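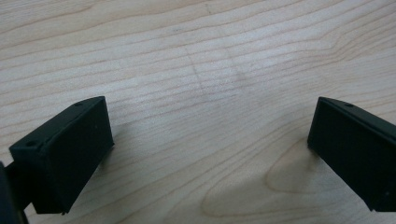
Furniture and Fittings Team, Bastomthorpe Learning Center
Progress report to the Suwannarat Fund: work surfaces, second period
Last updated: August

1. Work in the period

The grant covers the repair and refinishing of work surfaces in the two ground-floor study rooms and the craft room. At the end of the first period the study rooms were complete and the craft room had been surveyed. In this period the craft room tabletops were sanded, sealed and put back in place. The legs and underframes were checked at the same time, and loose fixings were tightened or replaced.

The tops are pale, with a fine wavy grain in tan and honey brown that runs mostly lengthwise. The old gloss coat had yellowed unevenly and was lifting along the front edges, where most of the handling takes place. It was removed in full. Spot repair was tried on one top during the survey, but the join between old and new finish stayed visible after a second coat, so the method was dropped.

2. Finish

A matte sealer was specified in place of gloss. Gloss tops had drawn complaints about glare from people doing close work under the ceiling lights. The matte finish still looks lighter where the light falls most directly and slightly warmer toward the corners, but the grain can be read across the surface and there is no hard reflection. Color was left natural. Stain was ruled out at the planning stage because later repairs would have to be matched to it.

Sanding was done with the grain and finished by hand. Two coats of sealer were applied, with a light rub between them. The first coat took longer to cure than the supplier's sheet allowed for - the room was humid that week - and the second was held back until the next morning. This moved the reopening of the room by one session.

3. Supplies and cost

Sealer and abrasives came from Jivlow under the existing order. Replacement fixings came from Wametti. Spending on materials and outside labor in the period was $2,253. This includes a $300 charge for dust extraction equipment, which had been budgeted under the first period but was not invoiced until the craft room work began. No transfer between budget lines is requested.

4. Issues

Edges: the front edges wear faster than the flat areas, and the sealer is thinner there after rubbing down. An extra edge coat should be added at the first maintenance visit.

Cleaning: the previous spray cleaner is not suitable for the new finish. The cleaning schedule now calls for a damp cloth and mild soap, and the spray has been taken out of the craft room cupboard. The same change is still to be made in the study rooms.

Heat: the sealer is not rated for hot glue tools or irons set directly on the surface. Mats have been ordered and are due before the fall classes start.

5. Next period

- Edge coat on all craft room tops
- Cleaning change carried over to both study rooms
- Check of underframe fixings after one full term of use
- Final cost statement and request for release of the retained sum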